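Re: [dining-list] Tasting menu at the Patach, Retthorpe - service charge and the lamb
From: Nest Howells
To: dining-list
Date: November

On the evening of the 14-cover sitting, Bowen wrote:

> I have to disagree with the earlier post. The lamb shoulder was fine when
> we went, the bread was fresh, and I thought the 20 percent service charge
> was clearly printed on the menu. If people don't read the menu I don't see
> how that is the restaurant's fault. We paid 115 for two with one glass of
> wine each and left happy. Was the kitchen maybe just having a bad night
> when you went? Also, did you try the dumplings?

Bowen,

Replies in order.

1. Service charge. It is printed on the dinner menu, at the foot of the second page. It is not printed on the set lunch card or on the drinks list, and the lunch bill carries it as well. I have eaten there three times now, twice at dinner and once at lunch, and on the lunch visit the charge first appeared on the bill. My complaint concerned lunch. I should have said so in the first message.

The charge is also calculated after tax. On a small bill the difference is minor. On a table of eight it is not, and anyone booking the back room should ask for the figure in writing beforehand.

2. Lamb. Yours was the shoulder. Mine was the neck, which replaced the shoulder at some point in the fall. The menu describes both as "slow lamb," so it is easy to order one expecting the other. The neck was properly cooked through but had been reheated in its sauce until the sauce split. There was a layer of clear fat on top and a grainy layer underneath. I ate half. The second time I ordered it the sauce was intact and the meat was good, though still under-salted.
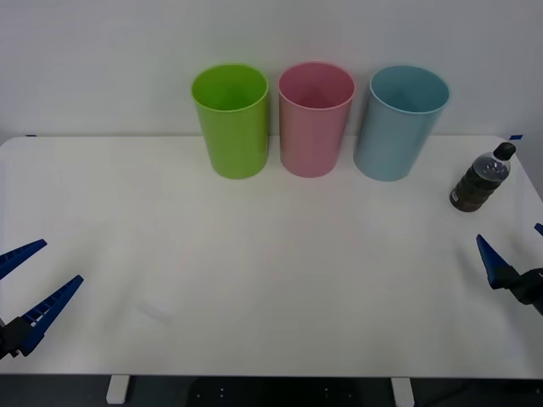

3. Bread. Agreed, the bread is good. It is a flat loaf with nigella seed, baked to order, and it takes long enough that you should ask for it when you sit down. The second basket is charged. The first is not.

4. Dumplings. Yes, on two visits. The filling is beef and onion with a fair amount of black pepper. The wrappers were thin and held together at dinner. At lunch they had been sitting and the folded edges were hard. The yogurt on top was cold in both cases, which I think is intended, but it cools the plate quickly. Eat them first.

5. "A bad night." Possible on one visit. On three visits I would call it inconsistency, and I would place the cause with the lunch kitchen. Dinner was better on every dish I was able to compare.

Since two people wrote to me off-list asking for the long version, my notes from the lunch visit are pasted in below. They went up on the Balham supper club page first, so the formatting is from there.
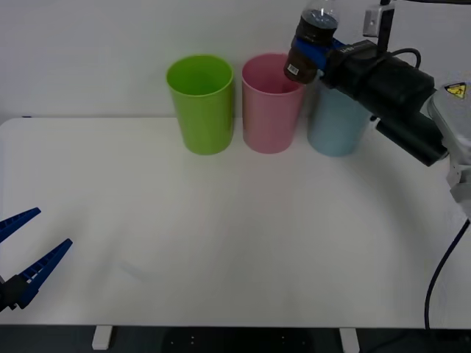
4 min read

Lunch at the Patach, Retthorpe

The room seats 40. At half past twelve it was under half full and we were given the table next to the kitchen door, although we had booked. We asked to move and were moved without argument.

The set lunch is two courses from a list of six. Portions are large. The lentil soup was the best thing we ate: thick, hot, sharp with lemon, dried mint on top. The fried eggplant had taken up too much oil and had gone soft in the middle. The chicken skewers were dry at the thin end and correct at the thick end, which suggests uneven cutting more than a problem with the grill. Rice was fine.

Service was polite and slow. The gap between courses was long enough that the next table, who came in after us, had their plates first. The server apologized and brought tea.
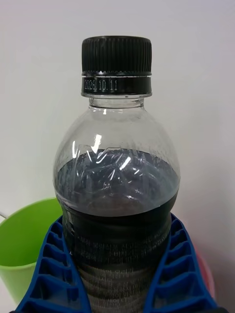
Drinks are the weak part of the lunch. The list has one house lemonade, one yogurt drink and bottled water in 500 ml only, at a price I would expect for a full liter. There is no mention of tap water, though they will bring it if asked. The yogurt drink was over-salted and had separated in the glass. The lemonade was good. Several members asked whether the takeout drinks are freshly made, and the staff told me they are bottled in the morning and sold the same day. I could find no date on mine. I would like to see one, and it need not be elaborate: a line of small white characters on the black band under the cap, in the form 2026.10.11, is enough for anyone to read. A handwritten sticker would also do.

Dessert was a milk pudding, set firm, with rosewater. The rosewater was strong. Two of us liked it and one did not finish.

Overall: soup, bread and pudding worth the trip. Skip the eggplant. Go in the evening if you can.

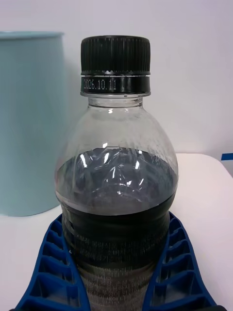 Black screw cap on a clear bottle, date on the band.

End of pasted notes.

One correction to them. The notes say the set lunch list has six dishes. It has since been cut to five - the stuffed peppers are gone - and the price is unchanged.

On Bowen's total: 115 for two with wine is consistent with what we paid at dinner once the charge is included. I have no quarrel with the dinner price. For that money the lamb should arrive with its sauce in one piece, and on one of two occasions it did.

I am going again before the end of the month and will order the shoulder if it is back on. If anyone has been to the back room for a group booking, please post what the final bill looked like per head, and whether the bread was counted.

Nest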